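Bins and Small Parts, Dededstead Workshop

A page from our gallery of the sorting room at Dededstead. Everything that turns up loose on the benches goes into the gray bins until it has a shelf. Posted September 7, 2020 by Hafþór Kirkegaard.
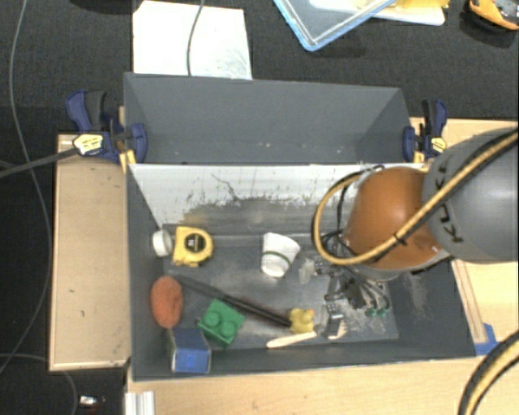

Yellow tape measure and white cup with a green stripe, front bin.

The bins are in their second year of use and the floors are scuffed. They get wiped out in November. Tape measures go back to the drawer by the door, cups to the kitchen shelf. Larger items are listed on page 8.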